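3.2 Materials and table layout

The play sets used in the study were put together from ordinary toy kitchen ranges sold in high street shops. We bought pieces from three makers (Keveo, Staltex and Lurketti) and mixed them, as a single maker's set tends to come in matching sizes and colours, and children then sort by colour before they do anything else. The full stock held 80 pieces, divided into food, vessels, cooking equipment and tableware. Any piece with a sharp seam or a loose part was taken out before the first session.

Seidel's earlier work on pretend cooking gave each child a tidy shelf and asked for a meal. We found in piloting that a shelf invites children to take one thing at a time and put it back – a habit many had plainly learnt at nursery. We therefore laid the pieces out on a low table before the child came in, with no fixed order and no pairing of food with the vessel an adult might choose for it. Some food was already inside a vessel at the start, and some lay on the bare tabletop.

Each session lasted 19 minutes. The child was told that the kitchen was open and that they could make whatever they liked. The adult sat at the short end of the table, answered questions and offered no suggestions. After 10 minutes the adult asked once, "Is anything ready yet?", and wrote down the reply in full.

Layouts differed between children, but all of them followed the same rules. Larger equipment stood towards the sides, where it could be reached without leaning over the smaller pieces. Vessels and food took up the middle. Figure 2 gives one such layout.

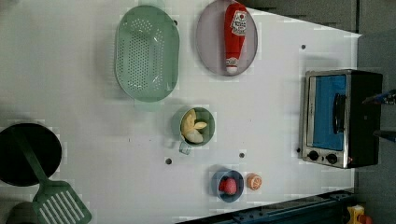

Figure 2. A table layout with toaster oven, frying pan, colander, mug, bowl and plate. Food is placed in the mug and the bowl and on the tabletop; the ketchup bottle lies across the plate.

Two placements need a further word. Putting food in a mug was deliberate in every layout that used one, as we wished to see whether children treated it as a drink, as storage or as a mistake to be put right. Sauce bottles were always laid on their side – upright bottles were knocked over so often in piloting that the fall became the game.

Moves were coded from the adult's notes using the Kuhlmann scheme, with one change. The scheme has a single code for "container", which we split into vessels for cooking and vessels for serving. A piece counted as moved only when it left the table surface or the vessel it was in. Sliding a plate a little to make room was not coded.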